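September 24, 2022

Up at six, before the alarm. Frost on the ute again, which is late for us. Let the chooks out, got two eggs, put the porridge on. Ran the bore for 40 minutes while I had breakfast and wrote down the meter, same as every Saturday.
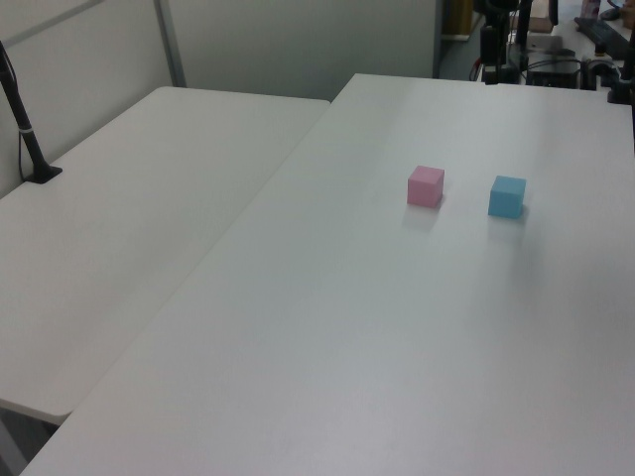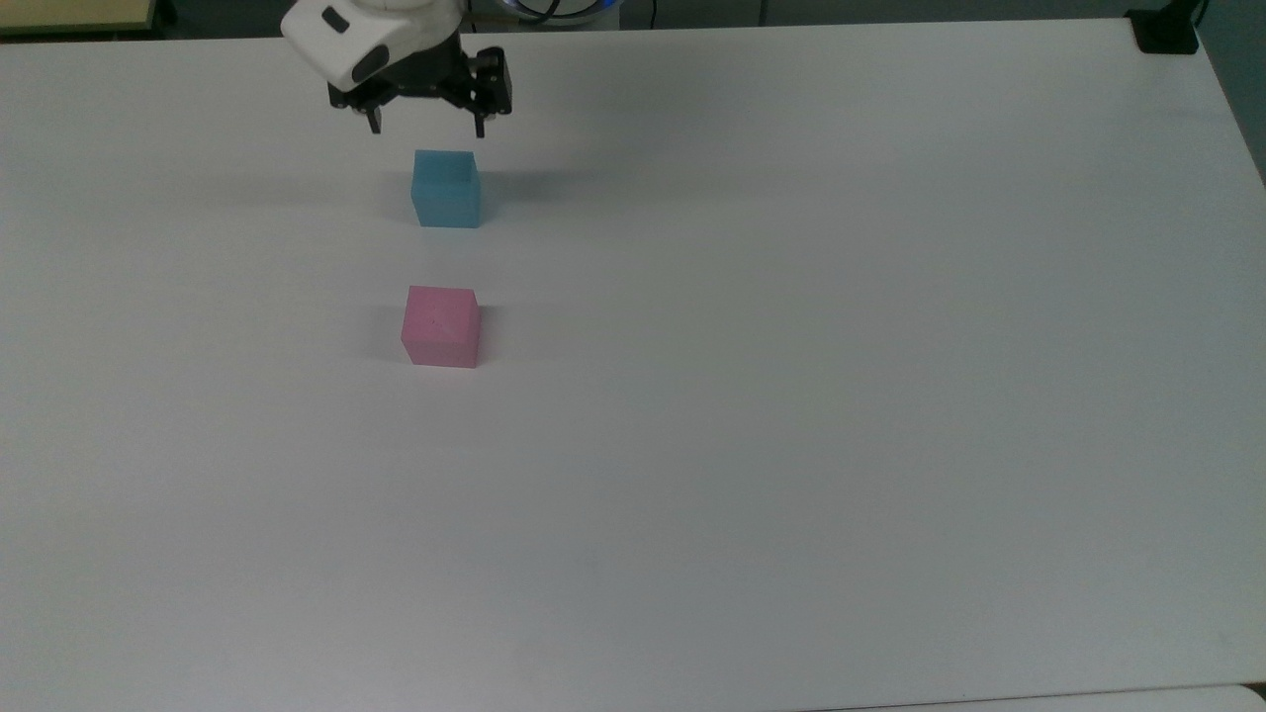
Drove into Ustbridge for the co-op before the queue got bad. Seed potatoes were down to the last few bags and half of those had gone soft, so I took one bag of the whites and left the rest. They had the good twine back in. Bought blood and bone, two lengths of poly pipe, a bag of layer pellets and a new tap washer for the laundry. The bloke on the till charged me for three lengths of pipe and I didn't notice until I was at the car. Went back in and he fixed it.

Ayten Başaran was outside the bakery and we had a coffee on the bench. Her knee is better. She has been told to walk every day and is doing the river loop in the mornings, and she says the path has washed out again below the weir and you have to go up through the paddock. She is still cross about the hall. The quote for the roof came in higher than the last one and now there is talk of doing the front half this year and leaving the back. I said half a roof is still a leaking roof. She said she had told them the same in May. I am to come to the meeting if I can.

Got home at eleven and started on the potatoes. The bed along the north fence has had nothing in it since the beans came out and the couch grass had crept in from the neighbour's side. Forked it over and pulled runners for more than an hour. Filled the barrow twice. The soil is better than it was when we came, dark for the first foot or so and then clay. Worms everywhere, so the horse manure did its work. Dug two trenches and put the whites in, eyes up, and hilled them a little. I had meant to do three but my back had other ideas.

Lunch was cheese on toast and the last of the soup. Listened to the first half of the football on the radio, then turned it off and went back out.

Fixed the gutter on the shed in the afternoon. The bracket at the corner had rusted through, so every time it rained the water went down the wall and missed the tank. Used one of the old brackets from the jar, which is a different shape but does the job once bent. The tank is at 800 litres by the dipstick. It should be full at this time of year, and I suppose that bracket had been gone for longer than I thought. Rain forecast for Tuesday, so we will see.

The brown hen is broody. She was on the nest in the morning and still there at three and pecked me when I went under her. Lifted her off and shut the door of the box. She stood and complained. If she is still at it by Monday I will put her in the cage with the wire floor for a few days.

Paid the rates online, and the phone. The rego for the trailer is due too, but the website would not take the card and I gave up after the third go. Will ring them during the week. The power bill was $226, down from $355 last winter quarter. We have not used the big heater in the front room since the wood came, and I would say that is the whole of it.

Rang my sister at five. She has picked a colour for the kitchen and then changed her mind and has four sample squares on the wall next to the fridge. She wants me to come down and look. I said after the tomatoes are in. She thinks Dad's bookcase would fit in her hallway and I measured it for her while we talked, and it will not, unless she moves the door. We left it there. She is going to ask the boys whether either of them wants it.

Tea was chops, mashed potato and the last of the silverbeet before it bolts. Washed up and sowed a tray of basil on the kitchen bench, probably too early. Put it on top of the hot water cupboard with a bit of glass over it.

Read two chapters of the library book, which is due back Thursday. It is a history of the river boats and slow going, though the part on the 1890 flood was good. He spends a lot of pages on engines.

Still to do: third trench, washer in the laundry tap, trailer rego, sharpen the mower blade, find the other glove.

Clear sky at nine when I shut the chooks in, and cold. Put the old sheet over the lemon tree. Bed.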